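We use cookies to remember your preferences. Accept | Decline

Sorting into grey bins, second attempt

The small parts store at Holtlow was reorganised in October. Marites Tolentino drew up the first layout, with mixed items going into shallow trays. The trays filled too quickly and items slid off when stacked, so they have been replaced with open-topped bins with sloping sides.

The slope costs some floor area. A square carton won't sit flush against the wall at the bottom, and there is a wedge of dead space behind it. Against that, a flat packet that lands against the side tends to slide down to the floor, where it can be reached.

Current rules for filling:

Boxes go in first, on their widest face.
Flat packets go in last and are never pushed underneath.
Maximum 22 items per bin, whatever the size.
Nothing above the rim.

The first rule is the one most often broken. A box dropped in from height comes to rest on an edge, and a tilted box takes up more room than its volume suggests. Desta Tekleab worked through 65 mixed orders to check this, and tilted boxes were the usual cause of a bin being called full early.

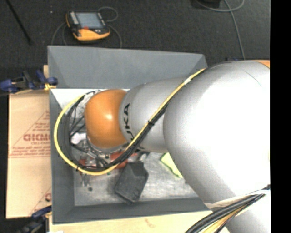

Grey was chosen because the old white trays showed every mark. The floors still scuff, but it is less obvious. Dark cartons are harder to pick out against it, so I may try a paler liner in two of the bins and compare.

Labels are next.

Contact | Copyright 2024 | Back to top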